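Section 4. Mounting the arms and the first power-up

By now you should have two assembled arms, a controller box for each, and a table that doesn't wobble. If the table wobbles, go back to Section 3 and fix that first. You'll thank yourself when you get to calibration!

This section takes you from loose arms to two arms that wake up, find their home position and talk to the computer. Set aside an evening for it. We did our first pair at the shared workshop on Birkett Lane and were so pleased when they both homed that we ran the homing routine over and over just to watch it.

You will need:

Hex keys, 4 mm and 2.5 mm
The 2 base plates from Section 2
8 M5 bolts with washers
A tape measure and a pencil
The emergency stop button and its long lead
Reusable cable ties
The Lostolura control software, installed as in Section 1

4.1 Bolting down the bases

1. Clear the table and wipe it down. Sawdust under a base plate is enough to tilt it.

2. Mark the center line of the table, front to back. Everything gets measured from this line.

3. Place the first base plate against the rail and slide it until its arrow points at the working area. Mark the bolt holes with the pencil.

4. Do the same for the second plate, 40 cm from the first, measured between the arrows.

5. Drill, then fit the bolts finger-tight. Leave them like that until both arms are on.

6. Lift each arm onto its plate with the elbow folded. Get a second pair of hands for this one. The arm isn't terribly heavy, but the weight shifts as the joints move and it will try to swing.

7. Tighten the bolts in a cross pattern, a little at a time.

Note: If you have the older Atcombe plates, the slots are narrower and the washers go on the bottom. The printed sheet in the bag has it the wrong way up. Follow this page.

CAUTION: Never hold an arm by its gripper or by the camera bracket. Hold it at the base and the upper link.

4.2 Running the cables

Cables are the part people rush, and then they spend a weekend chasing a joint that drops out whenever the arm reaches left. Take your time here. A tidy cable run is a lovely thing.

1. Fold the arm fully, then stretch it out by hand to its longest reach. Watch where the cable wants to go.

2. Leave enough slack for the longest reach plus a hand's width.

3. Tie the cable at the base and at the elbow. Don't tie it at the wrist.

4. Bring the cables down behind the table to the controller boxes. Keep the camera leads apart from the motor leads if you can.

5. Plug the emergency stop into controller A and put the button where you can slap it without looking.
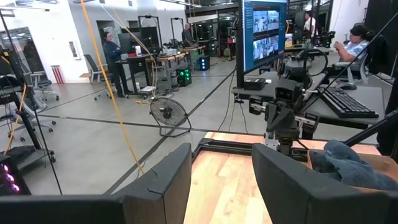 6. Walk all the way around your setup and look for anything a foot or a chair wheel could catch. Cover floor cables or move them.

7. Gently pull each plug. If it moves, it wasn't in.

Note: In a shared space, agree on a keep-out line and tape it on the floor. An arm at full reach goes farther than most people guess.

4.3 First power-up

Do this with the grippers empty and the arms folded.

1. Press the emergency stop in. Yes, before you switch anything on.

2. Switch on controller A and wait for the steady light. Then switch on controller B.

3. Start Lostolura and open the Devices page. Both arms should be listed. If only one shows up, see 4.4.

4. Open the Cameras page and check that each feed has the right name. Wave a hand in front of each camera in turn. It feels silly and it catches swapped cameras every single time.

5. Set the speed limit to its lowest value.

6. Twist the emergency stop to release it, keep your hand over the button, and press Home on arm A.

7. When arm A has stopped, home arm B. Don't home them together until you have done the reach check in Section 5.

CAUTION: If an arm moves toward the other arm, a rail or a person, hit the stop. Don't try to catch it.

8. Open and close each gripper a few times. The two fingers should meet squarely. If one leads the other, loosen the finger screws, close the gripper on a piece of card and tighten again.

When both arms are home and quiet, save the configuration under a new name. Go on, give it a good one — ours is still called "curgate-first-light".

4.4 If something doesn't work

Only one arm is listed: both controllers probably have the same address. Change the switch on controller B and restart it.

An arm homes and then hums: the base bolts are uneven. Loosen them and repeat step 7 of 4.1.

A camera feed freezes when the arm moves: check the slack at the elbow first, then try another port.

The gripper closes but won't open: run Gripper Reset from the Devices page. It takes about a minute.

Thanks to Nelli Suominen for testing the cable steps and for the idea of naming the feeds.

Section last revised 27/05/2018. Continue with Section 5, Reach check and calibration.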